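# The jumper drawer

May 2017

I own 18 jumpers and wear two of them. The rest live in a drawer that no longer shuts, and on Sunday I finally tipped the lot on to the bed.

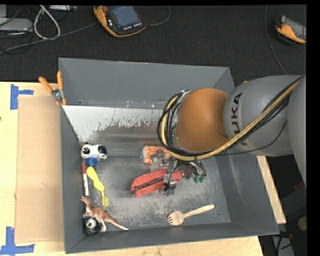 How often should you wash a wool jumper? Every few weeks in the wearing season is plenty, and once more before you put it away for the summer.

I used to wash mine after every outing, which is how a perfectly good Bindine cardigan came to fit next door's terrier. Nelu Lazăr, who sold it to me at the market in Movurbridge, took the news badly. He told me to hang wool by an open window overnight and leave it alone – advice he delivered slowly, as if to a child holding matches.

So this year I have a system. Lukewarm water, a small splash of wool wash, 8 minutes' soak, no wringing. Roll it up in a towel and kneel on it. Dry it flat, somewhere the cat can't get to, if you have found such a place.

Moths are another matter. I've tried cedar balls (nice smell, well-fed moths) and lavender bags (same). What has worked so far is the freezer, two weeks in a sealed bag, under the peas.

Ten jumpers are going to the charity shop on Monday. The mustard one stays, though I haven't had it on since November and it itches like mad. My aunt knitted it and she does check.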